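Pince manuelle Gedano : convient-elle à la manipulation de fruits emballés sous film ?

Posté par Bianca Pop
Samedi 13 février 2021

Notre établissement étudie l'acquisition de la pince manuelle Gedano, proposée par Nerkoreck au tarif de 984 euros. Nous souhaiterions savoir si les doigts souples conviennent à des fruits de calibres différents, dont certains sous film plastique.

Anas Abdelaziz

Nous utilisons ce modèle depuis novembre. La surface quadrillée des doigts assure une tenue satisfaisante sur les pommes et les oranges, filmées ou nues. Les très petits fruits exigent une approche plus lente. Il est recommandé de protéger le plan de travail. 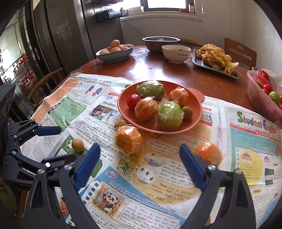 Pince ouverte devant une assiette de pommes et d'oranges filmées, sur une table couverte de journaux.

Il convient de vérifier le serrage des vis avant chaque séance. Le jeu de doigts de rechange est facturé 51 euros, hors frais de port.

Keegan Gill

Même question de mon côté pour les tomates cerises. Pas d'avis sur le reste.

Jadwiga Sowa

Nerkoreck consent un prêt de 31 jours sur demande écrite. Nous vous invitons à solliciter cette formule avant toute commande ferme et à faire préciser les conditions de retour.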